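**Sollolero – gradin télescopique pour salles de théâtre et lieux polyvalents**
Fiche produit, mise à jour du 2025-04-22

Le gradin Sollolero est destiné aux théâtres municipaux, aux centres culturels et aux établissements d'enseignement artistique dont la salle doit accueillir alternativement des représentations assises, des répétitions au plateau nu et des rencontres avec le public. Replié, il libère la totalité du parterre ; déployé, il offre une visibilité continue depuis chaque rang, y compris dans les salles à faible hauteur sous gril.

## Structure

L'ossature est réalisée en acier thermolaqué noir mat. Les plateformes coulissent l'une sous l'autre sur des galets caoutchoutés, compatibles avec les parquets de scène et les sols souples de danse. Le platelage reçoit un complexe amortissant qui limite les bruits de pas lors des entrées tardives. Les garde-corps latéraux sont amovibles et se rangent sur un chariot fourni avec l'équipement.

Le gradin est proposé en deux configurations, à 5 ou à 11 rangs. Les dimensions des plateformes sont arrêtées après relevé sur site, en fonction de la pente souhaitée, de l'emplacement de la régie et des dégagements imposés par le classement de l'établissement.

## Assises

Deux modèles peuvent être montés sur la structure. Le fauteuil Nekia, à dossier rabattable, convient aux spectacles de longue durée et dispose d'accoudoirs individuels. La banquette Kollora, sans séparation, est recommandée pour le jeune public et les petites formes. Les deux modèles peuvent être associés sur un même gradin, à condition que chaque rang reste homogène.

Les revêtements sont disponibles en 3 finitions textiles, dont les échantillons sont adressés sur demande écrite.

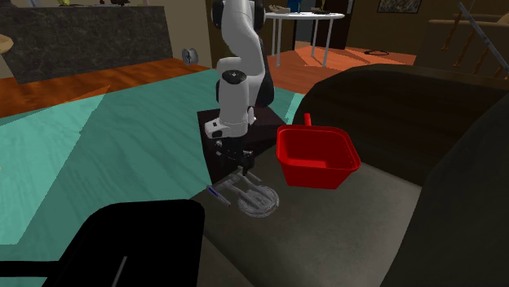
*Bras blanc au-dessus d'une assise gris foncé, image de synthèse.*

## Manœuvre et sécurité

Le déploiement s'effectue par motorisation intégrée, commandée depuis un boîtier filaire à clé. L'opérateur doit conserver une vue directe sur l'ensemble de l'emprise pendant toute la durée du mouvement. Une commande manuelle de secours permet de replier la structure en cas de coupure de l'alimentation. Aucun spectateur ne doit être admis sur les plateformes avant le verrouillage complet.

Le balisage des nez de marche est alimenté en très basse tension. Son intensité se règle depuis la régie lumière, afin de ne pas altérer les noirs de scène.

## Livraison, garantie et entretien

La fabrication et la pose sont assurées par la société Navickas. La mise en service comprend la formation du personnel technique et la remise du dossier d'exploitation. Le mécanisme et la motorisation sont garantis 3 ans, sous réserve d'une visite d'entretien annuelle consignée au registre de sécurité. Les textiles et les éléments d'usure font l'objet de conditions distinctes, jointes au devis.

Pour une installation pendant la fermeture estivale, les plans définitifs doivent être validés avant la fin du mois de juin.

## Renseignements

Les demandes d'étude, accompagnées d'un plan coté de la salle et de la jauge envisagée, sont à adresser à Noémi Mészáros, chargée des équipements scéniques, service commercial de la société Navickas.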